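Cavport Police Records and Video Release Project
Progress report to the Fairweather Fund
Report date: 2018-07-29

1. Summary

The grant supports a public index of police use-of-force records in Cavport, including body-worn and dashboard video where release is permitted by state law. Work began in February. At the close of this reporting period the index holds 1212 incident entries, of which 817 have been matched to at least one primary document. Video has been obtained for 92 incidents. The public search page is running in test form and is not yet linked from the main site.

2. Records requests

Requests were filed with the Cavport police department, the county prosecutor and the medical examiner. The prosecutor's office has answered all requests to date. The police department has answered those covering closed cases and has denied those covering open ones, citing the investigative exemption. Six denials have been appealed. No ruling has been issued on any of them.

The department changed its request form in the spring. Requests sent on the old form were returned and had to be filed again, which moved the response deadline for each. The schedule in section 6 takes this into account.

3. Video

Footage arrives on disc or by download link, in several formats, often without a log. Each file is copied, hashed and stored in two locations before anyone views it. Faces of minors and bystanders, license plates, and the interiors of private homes are blurred in the public copy. The unedited file is kept offline.

Blurring remains the slowest step. The Usura software licensed under the grant tracks faces well in daylight and poorly at night or when the officer is running. Night footage is currently corrected by hand. 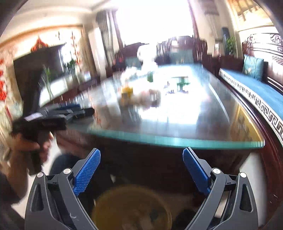
Time spent on manual correction is logged per file and will be reported in full at the end of the grant. A second reviewer checks every public copy against the original before posting. Where the two reviewers disagree, the file is held.

4. Database

The index was moved from spreadsheets to the Akus database system. Incident number, date, location by block, type of force, injury, and case status are now required fields. Duplicate entries created during the move have been merged. Entries without a matched document are marked "unverified" and do not appear in public search results.

Known problem: cases transferred between agencies carry two incident numbers. Both are now stored, but the search page returns only the first. A fix is in testing.

5. Budget

Spending on staff and storage is within the approved lines. Copying fees are over the line, mainly due to per-disc charges for video. We request approval to move unspent travel funds to copying fees. The total award would not change.

6. Next period

Complete document matching for the remaining entries
Post the first group of reviewed videos
Correct the two-number search problem
File follow-up requests for cases closed since February
Report the outcome of any appeal within ten business days of the ruling

Attachments: request log, appeal letters, spending table, field list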